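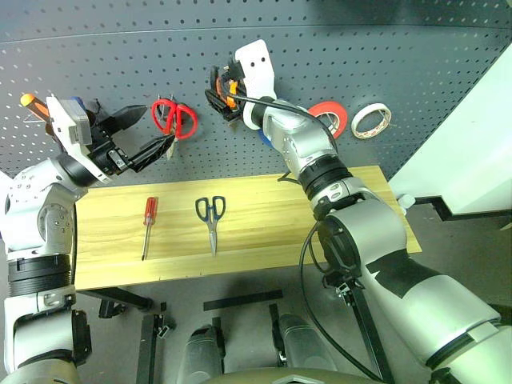
4.3 Preparing the tool-hanging demonstration
Set up the Clurow two-arm station before visitors come into the hall. The demonstration uses a pegboard with a table in front of it. Hang most of the tools and both rolls of tape on the pegboard, and lay a screwdriver and a pair of scissors on the tabletop with their working ends towards the front edge.

1. Switch on the controller and wait for code 1207 on the display.
2. Open both grippers fully from the Arms menu.
3. Load the program "Open day" and set the number of cycles to 18.
4. Check that the arm cable can follow the wrist without catching.
5. Run one cycle at low speed with no visitors present.
6. Press Hold. Leave the station in Hold until the host gives the start signal.

CAUTION: Keep visitors behind the floor line whenever the arms are powered. Hands must stay off the table, also in Hold.

Note: If a tool is dropped, press Stop, put it back and start again from step 2. After 3 drops in a row, end the demonstration and call the Bergmann service desk at Skurnesura.

Clean the gripper fingers with a dry cloth after each group. Do not use Virkon on the fingers.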